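About Domside

Hi, I'm Gizella Vass, and Domside is the company I started at my kitchen table in Fuvedbridge with one secondhand workstation and a very patient landlord. We make practice tasks for robot hands. You send us the model of your hand and arm, we put it in front of a simulated table, and you get back a set of everyday jobs it can try over and over before it ever goes near your real dishes.

We moved out of my kitchen a good while back (the landlord was thrilled), and now we're upstairs from a bike shop on the river side of town. You can hear them truing wheels through the floor. I kind of love it.

How I got into this

I spent years fixing the machines at a bakery supply warehouse. Big arms, big boxes, the same move all day long, and they were great at it. Then the owners bought a arm with a proper five-fingered hand for packing gift sets, and it was a disaster for months. Every time we wanted to try something new we had to shut down the line, lay out the mugs and the jam jars, try it, sweep up, and lay them out again. I went home smelling like apricot more often than I care to say.

So I started building the packing table on my computer at night, just to have somewhere to try the silly ideas first. A friend at another shop asked to borrow it. Then her boss asked what I charged, and I made up a number on the spot. It was way too low, but that was our first sale!

What we sell

Our main product is called Oklow. It's a library of tabletop tasks: picking things up, putting them down, moving food from one dish to another, stacking, sorting by color, clearing up. There are 752 tasks in it as of this fall's update, and each one comes with a start layout, a goal, and a check that tells you if the goal was met. You can shift the objects, swap their colors, change the height of the table, or make the light worse. If you want the same task with 3000 different starting positions, you type in the number and go get lunch.

The second product is Illés, and it's the one I get the most email about. Illés is the review service. You run your controller on our tasks, send us the recordings, and a person on our team watches them and writes you a plain report on what the hand did well and where it struggled. I say "a person" on purpose. A pass or fail score is handy, but it won't tell you that your thumb keeps showing up late, or that your hand comes in so low it would bump anything taller than a saucer. We write that stuff down, with time marks, in words you can forward to your boss.

We also do a starter kit for schools. It has 40 of the gentler tasks, a teacher guide, and a ready-made hand model so students can get going without owning any hardware. It runs on a normal classroom laptop. (Slowly, on the older ones. Close the browser tabs.)

What we don't do

We don't sell hands or arms, and we don't take a cut from the people who do. If you ask me which one to buy, I'll tell you what I've seen ours do in practice tasks and then send you off to talk to somebody who owns the thing. We also don't promise that a task that goes well on our table will go well on yours. Real apples have stems and bruises and roll off in whatever direction they please. What you get from us is a lot of cheap tries, and a much better idea of where to look when you move to the real thing.

Why our tables look so bare

People ask me this at every trade show. We have fancy kitchens too, with cabinets and tile, and they look lovely in a slide deck. But most customers start on a plain pale table with a dish or two, and I always push them to stay there longer than they'd like.
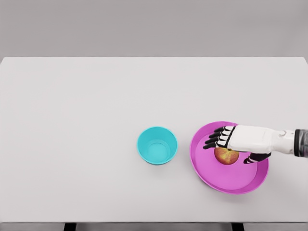

When there's hardly anything around, the fingers get your full attention. With a piece of fruit on a plate, you have a rim to clear, a round thing that wants to roll, and a palm that hides part of what you're trying to look at. That's plenty for a first week! We keep the colors loud for the same reason. Pink and turquoise aren't everybody's taste, but they're easy to tell apart when you're tired and on your ninth recording of the afternoon.

Once the fruit tasks are going well, we'll help you pick what comes next. Usually that means thinner things (spoons, napkins) or more crowded tables. My own favorite is the egg carton task, which I designed and still can't get my test controller to finish cleanly.

What it costs

Oklow is a yearly license, priced by team, so you can put it on as many computers as you want. Illés is priced per batch, and one batch is up to 100 recordings. The school kit is free for public schools in our county and very cheap for the rest. If you're a student working alone on a project, write to me and we'll figure something out.

Updates come out every September, with small fixes in between. If you find a bug, please send it in, even if you think it's too dumb to mention. Somebody once wrote to tell us a bowl was floating a hair above the table, and they were right, and it had been that way for two versions.

Come see us

If you're near Fuvedbridge, visits are welcome, just email first so I can make sure the good chair is free. Bring your hand model on a drive and we'll load it up and let you play for an hour. Coffee's on us, and the bike shop downstairs will pump up your tires while you wait.

Page last updated December 24, 2025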